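Storage and Sorting of Returned Goods in Small Warehouses
Student project report, Department of Business and Logistics, Modlow College
Submitted 02/04/2025

1. Introduction

This report examines how small warehouses deal with goods sent back by customers. Returned items take up space, must be checked by hand and often wait a long time before they are put back on sale. The project began in September and was carried out with the help of two firms, Wondell and Tokarz, both of which sell household goods by post.

2. Method

The project group visited each firm and followed a returned parcel from the loading door to its final place on the shelf. Staff were asked to explain each step in their own words. The group also read the written instructions in use at both sites and compared them with what was done in practice. Some 1,000 return slips were made available by Wondell. Tokarz keeps no paper slips, and its records were viewed on screen during the visit.

3. Findings

At Wondell, all returns are placed in a single cage on arrival and sorted at the end of the shift. Items in good order are often mixed with damaged ones, and the same parcel may be opened twice. The reason given by the customer is written on the slip but is not used when sorting.

At Tokarz, parcels are divided at the door into 3 classes: unopened, opened and damaged. Each class has its own bin and its own shelf. Unopened items are normally back on sale within 2 days, while opened items take up to 5. 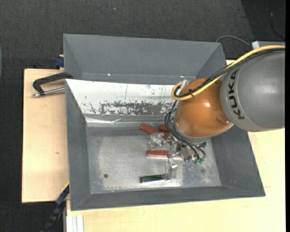 Figure 1. KUKA robot arm over two grey bins.

Labelling was a weak point at both sites. Handwritten labels were hard to read, and different teams used different short forms for the same fault. The Allance stock program, used by both firms, has a field for the return reason, but it was seldom filled in.

4. Recommendations

It is recommended that Wondell divide its returns on arrival and stop using the shared cage. Both firms should agree a short printed list of fault codes and enter the code in the stock record when the parcel is first opened.

5. Limits of the work

Only two sites were visited, and neither was seen during its busiest season. The cost of extra shelving was not studied.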